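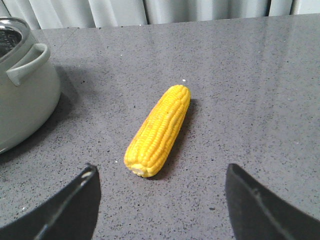

Galeo Perception Module: Set-up Guide, Issue 8, page 40

4.3 Setting the grasp region for the wrist view

This section explains how to define the grasp region and check the grasp proposal before the planner is allowed to move the arm. It applies to arms with a two-finger gripper and a wrist camera. Calibration of the camera (section 4.2) must be finished first.

Caution: Keep the arm in Hold throughout steps 1 to 7. Hands must stay out of the working area whenever the planner is enabled.

1. Open the Plirevton console and select Perception, then Wrist view. Wait until the status line reads Live.

2. Move the arm by hand control until the object to be picked lies between the fingertips and slightly beyond them. An ear of corn on a stone worktop is suitable. Both fingertips must be visible at the bottom of the view. Return the arm to Hold.

3. Select Finger mask and choose Learn. The module marks the fingers and leaves them out of all later detection. If a pale strip along the inner edge of a finger is left unmasked, raise the mask margin by 2 and repeat.

4. Draw the grasp region around the object, leaving a clear margin on every side. Large items nearby, such as a pot, should be left outside the region. They must not be left out of the collision map.

5. Select Detect. One outline should appear. For a long object, the axis line should run from end to end, and the proposed closing direction should lie across it.

6. Compare the outline with the object. If it takes in the shadow beside the object, lower Shadow tolerance one step at a time and select Detect again.

7. Open the collision map. Confirm that the pot, including its handle, is shown as an obstacle. If the handle is missing, select Rescan from a second arm position.

8. Select Save region, then Enable planner. Run the first approach at the lowest speed setting.

Note: Polished worktops may return false depth readings where light is reflected. Set Surface type to Glossy before step 5. Small crumbs and specks are ignored by the default size filter.

Note: Region files made with the Ejigu planning tool can be imported, but the finger mask must be learned again.

If Detect returns code 249, no object was found within the region. Check the region limits and repeat from step 4. For depth faults, refer to the Zivside driver notes in section 6.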